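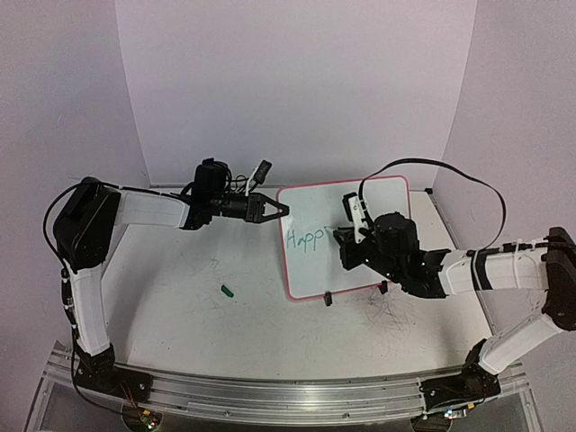
The Mostyn cell with the small whiteboard standing between the two arms.

Looking after the Mostyn cell: your questions

How often should I check the bolts on the rail?
We go over both base mounts every 25 hours of running, and again any time the cell has been moved, even if it only went across the room. Use the short hex key and snug them up gently. If you find one base has crept along the rail, please don't just tighten it where it sits! Slide it back to the scribed line first, or all your saved positions will be off.

The letters come out thin and wobbly. Is that a motor problem?
It might be, but try the easy things first (I spent a whole afternoon in April blaming an elbow joint, and the marker was nearly dry). Swap the marker, then check that both clips are holding the board firmly, then run the touch-off routine so the arm knows where the writing surface is. If it still wobbles after all that, write to us and we'll look at the joint together.

Where should the cables go?
Leave a generous loop at each elbow and at the wrist, and tie the rest to the arm with small zip ties. I know a big loop looks untidy, and everybody wants to pull it in, but a tight cable will tug at the wrist camera plug. Move each arm through its full reach by hand, with the power off, before you trim the ties.

How do I get marker off the tabletop?
A soft cloth and a little rubbing alcohol will lift most of it. Older scribbles and scuffs may leave a faint shadow, and that does no harm to the cell. Keep the cloth well away from the circuit boards under the bases, please.

Do I need to recalibrate after changing a gripper finger?
Yes, always, and only on the arm you worked on. It takes 14 minutes or so if you let it run all three passes.

Who can I ask if my question isn't covered?
Write to Gwawr Kemeys at the Ronent service desk. I'm happy to hear from you, and a short note on what you've already tried is a great help.

Page last updated 25 May 2026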